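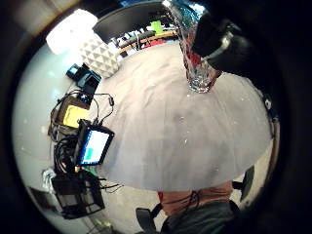
Direl open day, who else went?

bianca_g
Posted Tue 10 September

Went to the Direl open day with my sister and I'm still buzzing a bit! I'd only booked because the July one was full, and I was expecting a slideshow and a biscuit. There was a slideshow (too long, skip it next time) but then they let us loose on the hand-held grippers, and that was the best part by miles. You squeeze, it closes, and your moves get saved so a robot can be taught from them later. I was rubbish. My sister was annoyingly good.

Anyone else there? I was in the 10 o'clock group.

Cosmin Nedelcu
Afternoon group for me. Fun, yes, but I came away a bit flat. I drove all that way to see robots and spent most of my slot watching people pick things up. The arm demo was over in no time and we stood miles back.

roxana_u
But that's the work, Cosmin! My cousin does this at Primitgate and it's hours and hours of people moving cups about. I'd much rather see that than a dance routine. The chap on our table said one tidying job had taken them 3078 goes, and they still weren't happy with it.

Cosmin Nedelcu
Fair enough, but put it on the leaflet then. Mine said "see our robots in action".

Doina K
I'm with Cosmin on the leaflet and with Roxana on everything else. Did any of you try lifting glass? I wouldn't have dared. I kept to the soft things and still dropped one.

bianca_g
I had a go with a plastic cup, Doina, and that was quite enough for my nerves. The grip is stronger than you think and you can't feel a thing through it.

oana.e
Is it all right for kids? Mine are seven and 11 and mad on this stuff.

roxana_u
The 11 year old would love it. The younger one might find the grippers heavy, my wrist was aching by the end. Take a snack, the queue for the café was silly.

Cosmin Nedelcu
Rustov are meant to be doing one as well, with more arm time. I'll post the link if I find it.

oana.e
Yes please, and thanks both!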